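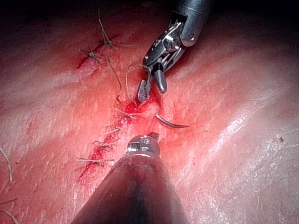 Siamak Ahmadpour findet, wir hätten das Angebot von Drinine schon im Januar annehmen sollen, als sie noch ohne Exklusivität zufrieden gewesen wären. Jetzt wollen sie alle Folgen nur bei sich haben, auch das Archiv. Ich habe ihm geantwortet, dass im Januar keiner von uns den Vertrag gelesen hatte, ich eingeschlossen.

Vormittags die Zahlen der letzten Staffel durchgegangen. 220 Folgen liegen inzwischen auf dem Server von Stometti, davon werden die alten kaum noch abgerufen. Die Laufzeit bei Drinine wären 28 Monate, Werbung verkaufen sie selbst. Was mit den Abonnenten in den anderen Apps passiert, steht auf Seite 4 in einem einzigen Satz: Der Feed bleibt bestehen, es kommen aber keine neuen Folgen mehr hinein. Das müssten wir den Leuten erklären, und zwar vorher.

Mittags nur Brot. Danach die Musikrechte sortiert, das zieht sich. Für das alte Titelstück finde ich die Rechnung nicht – vermutlich noch in der Mappe aus der Wohnung in der Südstadt.

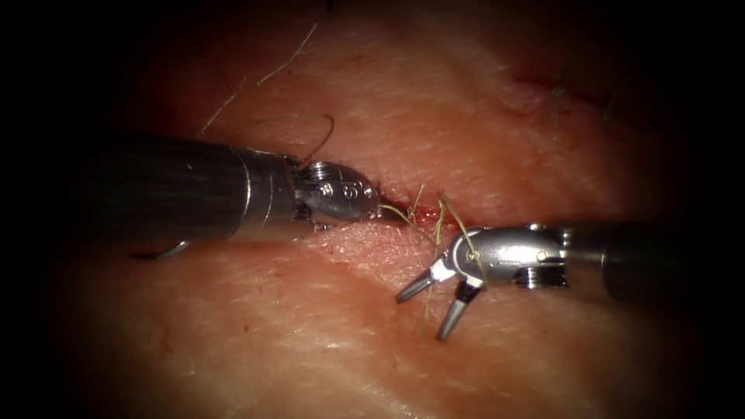
Ein Exklusivvertrag sei wie eine Mietwohnung, schrieb Ebenezer Antwi am Nachmittag, man solle sich vor dem Einzug anschauen, wie man wieder herauskommt. Er würde die Kündigungsfrist auf drei Monate drücken und das Archiv ganz heraushalten. Ich habe beides auf die Liste gesetzt. Bei der Frist sehe ich Chancen, beim Archiv weniger.

Um 16 Uhr kurz mit Flindlow telefoniert. Sie zahlen weniger, verlangen dafür nur zwei Wochen Vorlauf, danach dürfen die Folgen überall laufen. Schriftlich kommt das erst noch.
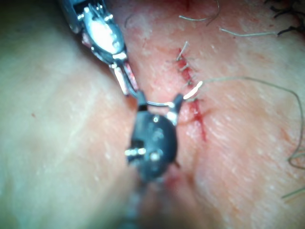 Abends Folge 52 der Sharifi-Reihe neu geschnitten, die Drinine als Hörprobe haben will. Das Gespräch hatte in der Mitte eine Stelle, an der wir beide gleichzeitig reden, und der Übergang klang immer nach Klebeband. Mit der Maus trifft man da schlecht. Eine dünne, gebogene Nadel, von schmalen Backen an der richtigen Stelle gehalten, wäre mir lieber gewesen. Nach dem fünften Versuch habe ich einen Atmer aus einer anderen Antwort dazwischengesetzt, jetzt geht es. Datei verschickt, ohne Kommentar.

Morgen Siamak anrufen, Rechnung suchen, Seite 4 noch einmal lesen.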